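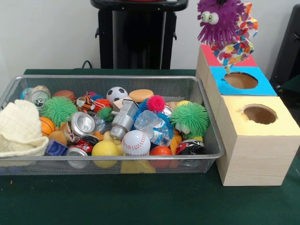
Photograph: Majdi Saliba

Readers of these notes will be aware that Dimitriou, the taverna on the harbour road at Plarasness, closed its upper dining room last winter. The room reopened in October as a wine bar under separate management, with its own entrance and its own kitchen hatch. I have now visited on three evenings and once for a late lunch, and I consider that sufficient to give an account of it. I paid for all four visits in full.

The management is in the hands of Rafail Kokkinos, formerly of the cellar at Prinar, and Rozália Rusnák, who has charge of the food. The taverna downstairs continues as before under Charalambos Kyriakidis. Patrons may not carry drinks between the two floors. This is stated on a card at the foot of the stairs and is enforced with courtesy.

The bar seats 25. Reservations are accepted for the tables by the window and for no others, and they are held for a quarter of an hour. On my Friday visit I arrived without one shortly after seven and was given a stool at the counter, which I have since come to prefer. The light is better there and one may see what is being opened.

The list

The wine list runs to 200 bottles, of which a changing selection is poured by the glass. It is printed on both sides of a single large sheet, arranged by weight from the lightest whites to the sweet wines, with the country of origin given in small type. I found this arrangement awkward on my first visit and had grown used to it by my third. Those who wish to drink from one region only will have to hunt.

Greek wines form the larger part. The Assyrtiko by the glass was correctly served, cool without being numbed, and the pour was generous. A Xinomavro recommended by Mr Kokkinos was somewhat severe on its own and greatly improved by food, as he had said it would be. The Hungarian and Slovak section is short and has clearly been chosen by someone with an attachment to it. I should have liked to see more half bottles. There are two at present, both of them sweet.

Prices are fair by the standards of the harbour and rather high by the standards of the town. The least expensive glass costs less than its equivalent at Gimby, across the square, though the measure at Gimby is larger.

Beer is limited to one lager and one dark ale, both bottled. Spirits are not listed, but a respectable tsipouro may be had on request - I was offered it with and without anise, and took it without.
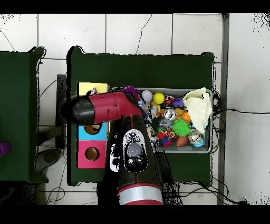 The food

Mrs Rusnák's menu is written daily and consists of small plates. The kitchen is a hatch and two rings, and she has been sensible in what she attempts. The smoked mackerel with pickled cucumber was excellent on both occasions on which I ordered it. The chickpeas baked with bay and orange were better at lunch than in the evening, when they had been kept warm too long and had begun to dry at the edges. Bread is charged for and is worth the charge.

I was less persuaded by the cheese, which came straight from the refrigerator on two visits. I mentioned the matter at the counter and was listened to. My dining companion, Iraklis Kouris, holds that the stuffed cabbage is the best thing on the menu, and asks that his opinion be recorded. I found it under-seasoned.

There is one pudding, a walnut cake soaked in syrup. It should be shared.
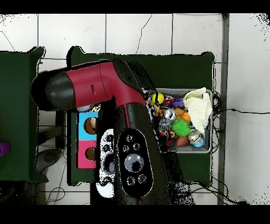 Service and conduct of the room

Service is attentive and unhurried. Water is brought without being asked for, glasses are changed between wines, and no attempt is made to sell a second bottle to a table that has not finished its first. On the Friday there was a delay of half an hour between the ordering of food and its arrival, for which an apology was made.

The room is noisy when full. The ceiling is low and the floor is bare boards, and a party of six near the door can be heard at every other table. Music is played until eight o'clock and then turned off, a policy I commend to other establishments in the district.

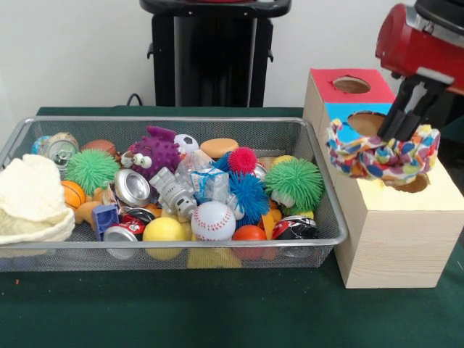

The same cannot be said of the chairs, which are the old taverna chairs with the rush seats and are tolerable for one glass and no more. I understand that replacements are under discussion. Until these arrive, the counter stools are the better choice for anyone intending to stay for a meal.

Access is by a steep flight of stairs with a rail on one side only. There is no lift. Patrons who cannot manage the stairs may order from the upper list at a table in the taverna yard, by arrangement with Mr Kyriakidis, when the weather allows.

The bar opens at noon and closes at eleven, and is shut on Mondays. Cards are accepted. I intend to return before the winter list is introduced, chiefly for the mackerel, and will add a note to this entry should the cheese be served at a proper temperature.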